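Toka Hardwax Oil review: seven months on a brown tabletop

I refinished our dining table in October and used Toka Hardwax Oil in the shade the company calls Chestnut. I had been putting the job off for two years. The old polyurethane had gone cloudy where the hot dishes sit, and there was a patch at one end that had worn down to bare wood. This review covers the 250 ml can, the application, and how the finish has held up over seven months of daily use.

What you get

The can is small and squat with a press-on lid. There is no applicator in the box and no pad, so budget for those. I bought a pack of white nonwoven pads from Chauhan, the hardware place near us, and used three of them. The instructions are printed on the back of the can in very small type. They are fine once you find your reading glasses, but the drying times are given in a table that wraps around the seam, and I had to turn the can back and forth to follow it.

I paid $26. That is more than the wipe-on poly I have used before and less than most of the hardwax oils sold for floors. One can did two coats on the top with a little left over. It would not have done the legs as well.

Prep

Most of the work is here. I stripped the old finish, then sanded with 80, 120 and 150 grit and stopped there. Toka says not to go finer, and I think they are right. I took a scrap of the same wood up to 220 to see what would happen and the color came out noticeably paler, with less grip. If you want a deep brown, stop at 150.

Vacuum, then wipe with a damp cloth and let it dry overnight. I skipped the overnight part on the test board and got raised grain.

Applying it

The oil is thick, closer to honey than to paint. Stir it for longer than you think you need to, as the pigment sits at the bottom. Put a small amount on the pad, work it in circles, then even it out along the grain. After ten minutes, take a clean cotton cloth and wipe off everything that will come off. The first time through I left too much on and had a tacky strip near one corner that took four days to harden.

The smell is mild – a bit like linseed with something sharper under it. I had a window open and was comfortable without a mask. Lay your used cloths flat outside to dry or soak them in water. Oily rags can heat up and catch fire if you ball them up, and the warning on this can deserves larger print.

I waited a full day between coats. The second coat went on much faster than the first and used less than half as much oil.

The look

This is a flat finish. If you like a shine, look elsewhere, or buy the satin version, which I have not tried. In low evening light the top looks almost like unfinished wood. The shade is a warm brown without much red in it, and I was relieved about that, having once stained a bookcase something close to brick.

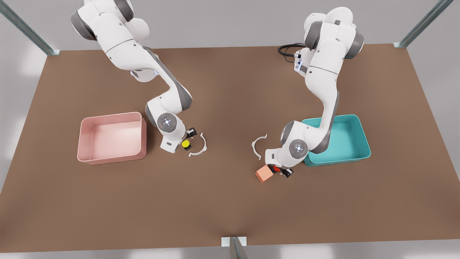

A flat, matte, warm brown tabletop.

Color on large surfaces is hard to judge from the small square on the label. Do a test board at least a foot long and look at it in the morning and again at night. Mine looked a full shade darker under the kitchen bulbs.

Wear and tear

Water beads for a minute or so and then needs wiping. Coffee left for an hour did not mark. Red wine left overnight did, faintly, and I got most of it out with a light rub and a dab of oil. A hot pan straight from the stove left a pale ring, so keep using trivets.

Scratches show less than they did under the poly. A fork dragged across the top left a dull line that disappeared when I went over it with the pad. That is the main reason I would pick an oil again. With the old finish, any repair meant sanding the whole top.

I also tried the Vurnness wood soap, sold as a companion cleaner. It works, but a damp cloth and a drop of dish soap has done the same job for us.

Compared with Fludia

My brother-in-law used Fludia Natural Oil on a desk at the same time. It goes on more easily and dries faster. It also needed another coat after four months, and his color is less even around the knots. For a desk that gets a keyboard and a cup, I would take the easier one. For a table where people eat every day, I would take the Toka.

Complaints

The lid. Once it has been opened twice it does not seal well, and the leftover oil in mine had a skin on it by spring. Decant what you have left into a small glass jar. I would also like to see sample sachets, as paying for a full can to test a color is a lot to ask.

Rating: 4 out of 5. I lost the point on the lid and the tiny instructions. I will be buying a second can for the legs and the bench.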